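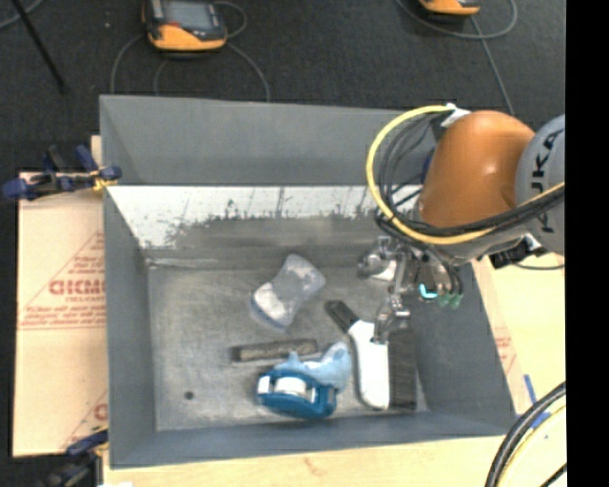
Pompe vide-cave Drenard 500 : notre avis après la crue de juin

Note : 14/20

Chez Droreo, on la vend comme « silencieuse ». Mon voisin d'en face, réveillé à l'aube, a demandé si j'avais acheté un hors-bord.

Pour le reste, elle pompe. La rivière est entrée par le soupirail et la Drenard a avalé jusqu'à 2000 litres avant le petit déjeuner, feuilles mortes comprises. Le flotteur se coince dès qu'il touche un mur, détail fâcheux dans une cave. La notice conseille de « choisir un lieu dégagé » ; j'en toucherai un mot à la rivière.

Tuyau fourni trop court de deux mètres, collier correct, poignée solide. Evelien Boersma, au numéro deux, a préféré la Stüber, plus chère et plus lourde, et a fini de vider après moi. Je le lui rappelle de temps en temps.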